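Section 5: Setting up your warp-weighted loom

By now you should have both uprights sanded, the crossbeam resting in its crutches and a bag of clay weights within reach. If you skipped ahead from Section 2 because the frame looked easy (I would have too!), go back and check that the shed rod sits level, then come find me again.

The loom in the Cundport kit follows the general type that people in Iron Age and early medieval northern Europe leaned against the house wall and wove on standing up. It has no pedals and no reel at the bottom. The warp hangs straight down and the weights keep it tight, so most of what can go wrong goes wrong in the hanging.

5.1 Lean the loom

1. Stand the uprights against a solid wall with the feet pulled out a little. I like a shallow lean, but you need enough that the back threads hang clear of the front ones when you let go of them.

2. Push down on the crossbeam with both hands. If the feet slide, put the rubber pads under them. They aren't remotely Viking and I don't care, my floor is tile.

3. Tie the safety cord from the crossbeam to a wall hook.

Caution: Don't leave out the cord if you have kids or a big dog. A fully weighted loom is heavy and it comes down fast.

5.2 Attach the header band

The header band is the narrow woven strip that holds the top of your warp. Your kit has one ready made in Jerkidow wool (the scratchy gray stuff), with 100 warp loops already sticking out of one edge. You can weave your own later on, and I hope you do, it's my favorite part of the whole craft.

4. Lay the band along the crossbeam with the loops hanging toward the floor.

5. Whip it to the beam with the linen thread, going through the holes in order from the left. Pull snug but don't pucker the band.

6. Step back and look at it. A band that dips in the middle will give you cloth that dips in the middle. Undo it now if you have to. I once wove a whole evening on a crooked band hoping it would sort itself out, and it did not.

5.3 Hang the weights

7. Divide the warp into front and back threads. Front threads go over the shed rod, back threads drop behind it.

8. Gather the threads into small bundles and tie each bundle to a loop of cord, then hang a weight from the loop. Don't tie yarn straight onto the clay! The rim of the hole will saw through it.

9. Work from the center outward, one front bundle and then one back bundle, so the beam never carries all its load at one end.

Note: The weights should hang at the same height and stay off the floor. Joris Michiels, who tested the first batch of these kits with his weaving group in April, chains up the spare warp below each weight like crochet, and I've copied him ever since. To let out more, you just undo a few links.

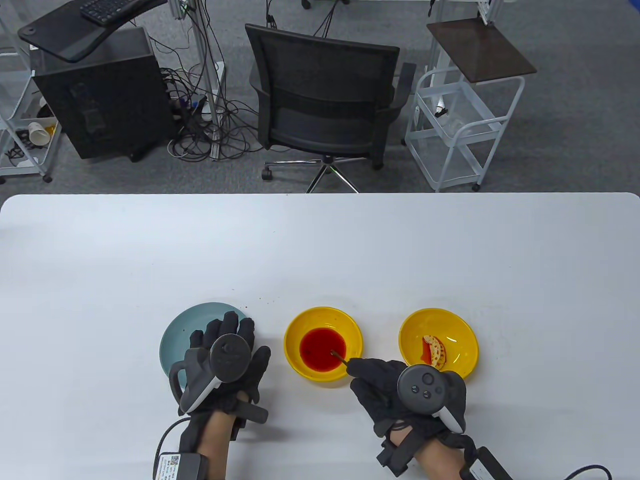
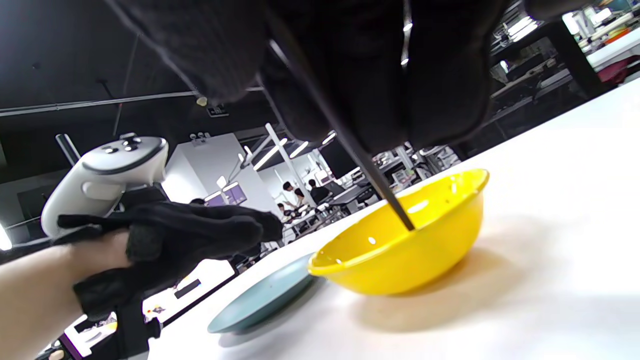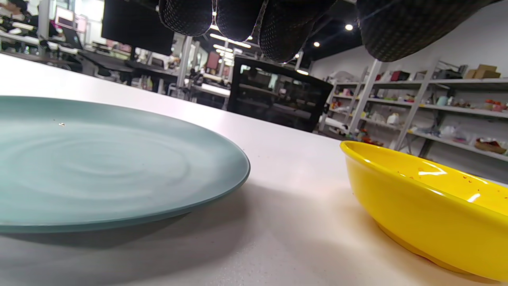 5.4 Knit the heddles

10. Tie the Flerklow cotton to the left end of the heddle rod. It's smooth and it doesn't stretch, so please use it for this even if you have nicer yarn lying around.

11. Pass the cotton behind the first back thread, bring it forward between the front threads and loop it over the rod. Do the same with every back thread. It's slow. Put some music on.

12. Pull the rod toward you and rest it in the brackets. All the back threads should come forward together and leave a clean gap for your weft.

If one thread stays behind, its heddle is too long. If one pops out further than its neighbors, it's too short. Fix them one at a time, with the rod back in its resting position.

5.5 First rows

13. Weave 7 rows of plain weave in the thick practice yarn before you touch the good wool. Beat upward, toward the crossbeam, because your cloth grows from the top down on this loom. It feels backward for a day or so.

14. Check the width against the header band. If the edges are creeping in, lay each weft in a loose arc before you beat it.

For the Âu pattern card (the diamond twill), you'll need two more heddle rods and the longer brackets. Those are covered in Section 7, and I'd get a plain piece finished before trying it.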